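Clearing a wrist cable snag fault on the Bollis arm

Applies to: Bollis arms on the Jondbridge controller, tabletop cells at Ruvdale. If your arm has the older Dunne wrist, use the Dunne page for the torque limits. Everything else is the same.

A snag fault shows up as code 17 on the wrist joint. The arm stops mid-reach and holds position. The usual cause is slack cable catching on a joint housing, which the controller reads as a collision. Pressing Reset without clearing the cable will bring the fault back on the next long reach, and can pull the sensor connector out of its socket.

Before you start

Press the emergency stop. Do not rely on the pause button, as paused joints stay powered and can move if a queued command comes through. Leave the objects on the table where they are until you have saved the log.

Step 1. Find the slack

Look along the whole arm from the base outward. Check for any loop hanging below the upper link, any cable crossing a joint, and the short lead into the sensor module on the wrist. A loop that reaches down towards the table can also catch on baskets and bagged items. 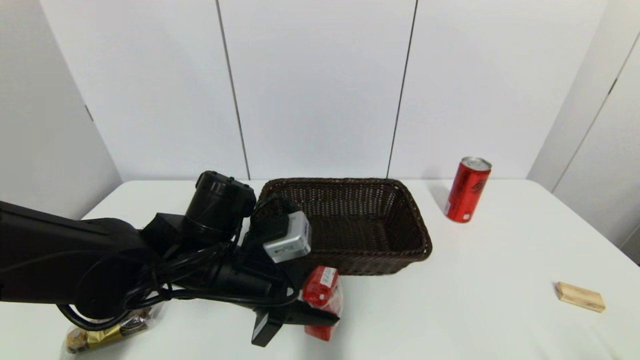

Step 2. Free and re-dress the cable

Support the wrist with one hand. Lift the cable off the joint by hand and don't use a tool. Check the jacket for cuts or flattening. If you find either, tag the arm out and stop here. Otherwise, fasten the cable at the link clips, leaving enough slack for full wrist rotation.

Step 3. Check the fingers

A snag can knock the fingers out of line. Release the emergency stop, keep clear of the table, and open the gripper from the panel. Use the wrist camera view to compare the two tips. They should sit at matching heights, with the slots in both fingers visible. 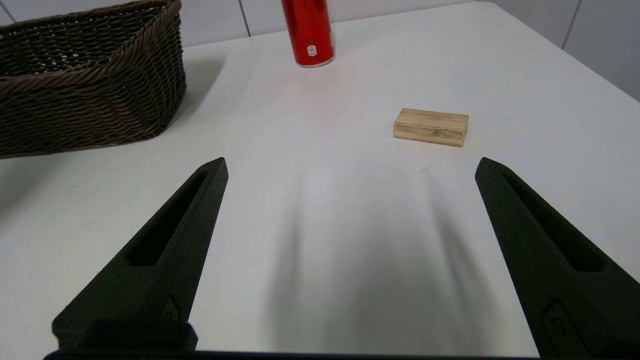 Wrist camera view with block, can and basket on the table.

If one tip sits higher, re-home the gripper. If it is still off after a second try, check the finger fasteners before doing anything else.

Step 4. Test at low speed

Set the speed limit to low and run 2 long reaches, one to each side of the table. Watch the cable, not the gripper. Then line up over a light item and close slowly. Crinkly plastic film is a fair test of the force limit, as it gives before the contents do. Set the limit to 2000 on the controller scale.

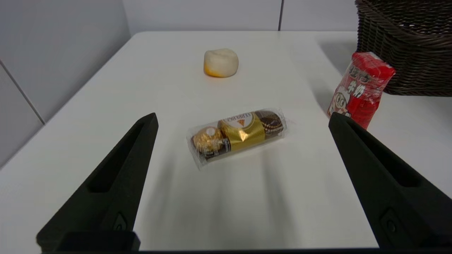
Page last changed: July, by Orla Moynihan

If code 17 returns during the test, press the emergency stop and go back to Step 1. Do not raise the collision threshold to get through a run. The threshold is shared by every joint, so raising it for the wrist also raises it for the shoulder.

Log the fault with the joint number, the cable position and the time of day.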